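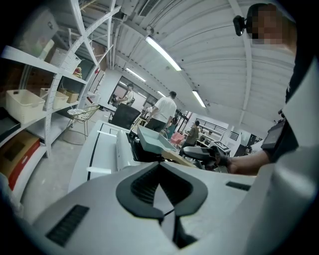 **June, equipment planning, afternoon**

Went through the gripper budget again before the order has to go in. Current position: we want enough hand-held sets for two people to work at once all day, plus spares, and we want to stop losing half a session every time a finger tears.

Quotes so far:

- Ondano: complete hand-held unit, camera mount included. Lead time 19 days. Fingers sold as pairs.
- Flaltura: cheaper body, no mount. We would print our own, and the last batch we printed cracked at the screw bosses.
- Maeng: won't quote under 84 finger pairs. Price per pair is good, but that is a lot of rubber to have on a shelf. Asked if they would split the delivery. No answer yet.

Leaning toward Ondano for bodies and Maeng for fingers, if the Maeng pair fits the Ondano jaw. Drawings say the hole spacing matches. Drawings said that last time too, so one sample pair gets bolted on before any money moves.

**Fingers.** The Y-shaped ones with the ribbed inside stay as the standard. Smooth ones slip on trays and anything with a hard rim. Wear shows up first at the root of the ribs. Put replacements under consumables this time. Last year they were under repairs and the line ran out by spring.

**Marker plates.** Need a spare printed set for every gripper. Matte stock only, the glossy ones threw glare from the ceiling tubes and tracking dropped out. These cost almost nothing, so order with the next print job and don't give them their own line.

**Wrist and head units.** Not buying more this round. What we have covers two operators. Charging is the weak spot, so add one multi-port charger and label the cables.

**Storage.** White metal shelving is fine, no new racks. Mixed baskets and cardboard boxes are a nuisance when looking for small parts. Add 3 lidded bins to the order, one each for fingers, plates and fasteners. Barkska has them in the depth that fits.

**Arm.** Moved to next budget period. It needs a proper base and a fenced area, and I have no floor plan that gives it both without pushing the desks back. Get the base price anyway so the number is ready.

Order of spending if we get cut:

1. Fingers
2. Gripper bodies (drop to 2 if we must)
3. Charger
4. Bins

To do:

- [ ] Chase Maeng on split delivery
- [ ] Sample pair, test fit, photograph the gap if there is one
- [ ] Ask Ondano if the 19 days includes shipping
- [ ] Move fingers to consumables in the sheet
- [ ] Measure shelf depth again before ordering bins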